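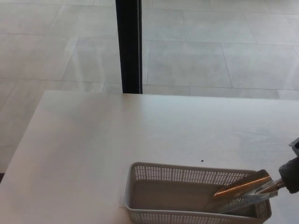 Diary | Kitchen & Garden

17th February

Cleared the white table this morning and got out the grey plastic basket for sorting seed. Germination test on the Mernitley beans finished: eight failures from a batch of 100, so the lot is usable. Centre of the tray sat at 21 degrees overnight – a touch cool for beans.

Thaís Holanda wants 200 g for the Cáceres plots and will collect on Friday. Labelled hers by harvest month, October. The older packets had no colour code, so I recorded them by weight only. Silica gel needs replacing.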